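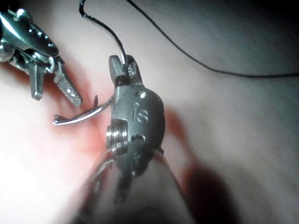
Page 8 of 214

Thread: Machines and chores, home or shop floor: are we there yet?

rgalang
Posted 23 April 2018, 9:14 am

Picking up from the last page. Payload and reach are settled for most small work. The open problem is anything that bends. A strand with a kink in it, held between two short jaws, has a free end whose position you can't work out from the jaw position. Add a second, thinner thread lying over the same soft surface and the vision system has to decide which one it is looking at before it does anything else. That covers mending, tying, bagging, hanging wash and most of the bench work in our shop.

I would put rigid parts at "yet" and flexible parts at "not yet."

Rowena Galang

drumfeed
Posted 9:31 am

Disagree on the second half. We have a Neteo cell at the Drustavau plant that ties off drawstring bags. It ran 396 bags last shift with 8 rejects. Cord is flexible.

rgalang
Posted 9:40 am

Is the cord presented in a fixture?

drumfeed
Posted 9:44 am

Yes. Both ends come up through a slotted plate.

rgalang
Posted 9:52 am

Then the plate does the hard part. Take it out and let the cord drop wherever it wants on a creased cloth. Different job.

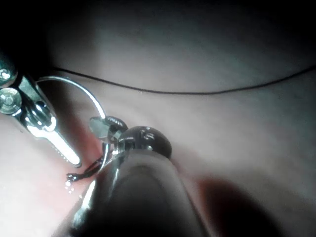
The other thing is shine. Polished jaws and bright wire both throw back the lamp, and a depth camera reads glare as a hole or as nothing. Diffuse lighting helps with the cloth and does little for the metal. We tried matte tape on the jaws. It improved segmentation and ruined the grip, so it came off again in August.

Kettle_9
Posted 10:20 am

Household side. I don't need a machine that sews. I need one that picks a sock off the floor and doesn't eat the lamp cord. Vacuums still fail the second part. Mine has been under the bed with a phone charger twice this month.

tolstack
Posted 10:37 am

Fixtures are fair game. Every sewing machine ever sold is a fixture with a motor. If you disallow them you should also disallow the table.

On the glare: have you tried crossed polarizers? Cuts the highlights off steel more than you would expect. You lose light, so either longer exposure or a brighter lamp.

rgalang
Posted 10:58 am

Polarizers are on order. On fixtures, I don't disallow them. I want them counted in the price. The Jornska quote we had for a hemming cell listed the arm on one line and the tooling on 292 lines, every one of them specific to a single garment. Change the garment and you buy most of it again. A person changes over by picking up the next piece.

drumfeed
Posted 11:06 am

No argument about changeover. Ours takes half a shift.

m_malabanan
Posted 11:25 am

Does anyone have cycle times for loose thread, no plate? All the numbers I find leave out the regrasps. A single clean pull tells me very little. I want attempts, drops and the time a person spent clearing tangles.

rgalang
Posted 11:33 am

Not at a level I would post. I'll log regrasps separately once the polarizers are on and put the sheet in this thread.

Kettle_9
Posted 11:41 am

Put a sock in the test set please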